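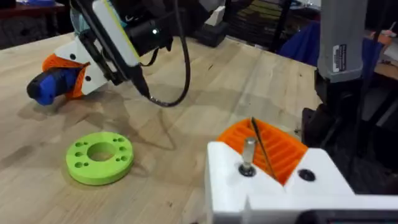
프리르카우 연구소, 두 팔 로봇의 '손에서 손으로' 물건 넘기기 학습법 '드래스터' 공개

2020년 7월 12일

안녕하세요, 프리르카우 연구소에서 조작 학습 팀을 맡고 있는 아만디우 멘데스입니다. 보도자료는 원래 홍보팀이 쓰는데 이번에는 제가 직접 쓰겠다고 졸랐어요. 하고 싶은 말이 너무 많아서요!

저희가 오늘 공개하는 건 '드래스터(Draster)'라는 학습 방법입니다. 로봇 팔 2대가 작업대 위 공중에서 손잡이처럼 길쭉한 물건을 주고받는 법을 사람의 시범으로 배우게 하는 방법이에요. 사람은 오른손에 든 드라이버를 왼손으로 옮길 때 아무 생각도 안 하잖아요. 로봇한테는 이게 정말 까다롭습니다. 주는 쪽이 너무 일찍 놓으면 떨어지고, 너무 늦게 놓으면 두 팔이 서로 잡아당기면서 물건이 비틀어지거든요.

기존에는 저희도 두 팔의 동작을 한 덩어리로 묶어서 학습시켰습니다. 시범을 잔뜩 모으면 되긴 되는데, 물건 각도가 조금만 틀어져도 금방 헤맸어요. 드래스터는 넘겨주는 순간을 따로 떼어 냅니다. 접근하는 동작은 각 팔이 자기 손목 카메라를 보고 따로 배우고, 놓고 잡는 타이밍만 두 팔이 함께 배우는 거죠. 써 놓고 보니 참 단순한데 (팀원들도 처음엔 "그게 다예요?" 했습니다) 여기까지 오는 데 지난 11월부터 꼬박 매달렸습니다.

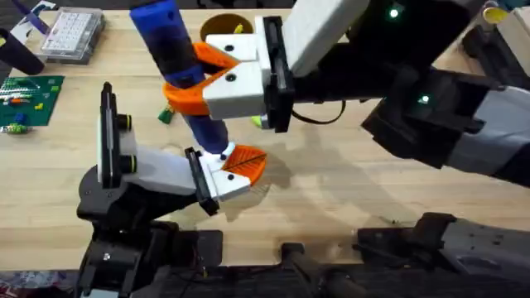

위쪽 그리퍼가 파란 원통형 물체를 잡고 있고, 그 아래에 다른 팔의 주황색 손끝이 자리한 모습. (제공: 프리르카우 연구소)

숫자도 말씀드려야겠죠. 학습에 쓴 시범은 모두 1,265건입니다. 그중 1,000건은 평범하게 잘된 시범이고, 나머지는 일부러 비스듬히 잡거나 엉뚱한 높이에서 시작한 것들이에요. 저는 이 나머지 쪽에 애착이 더 큽니다. 이걸 빼고 학습시켰더니 받는 팔이 허공을 집는 일이 눈에 띄게 늘었거든요. 평가는 학습에 쓰지 않은 시작 자세로 500회를 돌렸고, 조건별 결과와 실패 사례는 기술 보고서에 전부 실었습니다. 잘된 것만 골라 보여 드리고 싶지 않아서 실패 목록이 꽤 깁니다.

손끝 이야기도 빼놓을 수 없어요. 촘촘한 살이 들어간 주황색 핑거는 물건을 누르면 그 모양을 따라 휘어지면서 감싸 줍니다. 딱딱한 손끝을 썼을 때보다 잡는 위치가 조금 어긋나도 버텨 주는 폭이 넓었고, 덕분에 타이밍 학습도 훨씬 수월해졌습니다. 대신 문제도 생겼어요. 물건이 손 안에서 슬쩍 기울어지면 원래 기울어져 있던 건지 잡으면서 기울어진 건지 모델이 헷갈려 하더라고요.
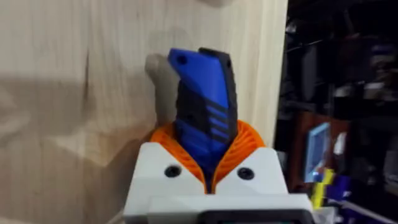
그래서 저희는 잡은 직후의 손목 영상을 기준으로 기울기를 다시 추정하는 단계를 하나 넣었습니다. 이름은 '코엘류(Coelho)' 모듈이에요. 드래스터와 별도로 떼어 쓸 수 있게 만들었으니, 한 팔 로봇을 쓰시는 분들도 한번 붙여 보시면 좋겠습니다.

아직 안 되는 것도 많습니다. 무거운 공구는 시험하지 않았고, 손잡이가 아주 짧은 물건은 두 손이 서로 부딪힐까 봐 주는 쪽이 자꾸 멈칫거려요. 줄이나 천처럼 흐물흐물한 물건은 아예 이번 연구 범위 밖입니다. 짧은 손잡이 문제는 다음 버전에서 꼭 풀어 보려고요!

다음 단계로는 조립 설비 회사 살룸(Salum)과 함께 실제 조립대에서 공구를 건네는 작업에 적용해 봅니다. 현장은 조명도 다르고 작업대도 훨씬 어수선해서 저희도 결과가 어떻게 나올지 궁금해하고 있어요.

기술 보고서와 시범 데이터, 학습 코드는 프리르카우 연구소 홈페이지의 드래스터 페이지에서 받으실 수 있습니다. 취재나 시연 참관을 원하시는 기자분들은 연구소 홍보팀으로 연락 주세요. 제가 자리에 있으면 직접 안내해 드리겠습니다.

문의: 프리르카우 연구소 홍보팀
연구 책임: 아만디우 멘데스(Amândio Mendes)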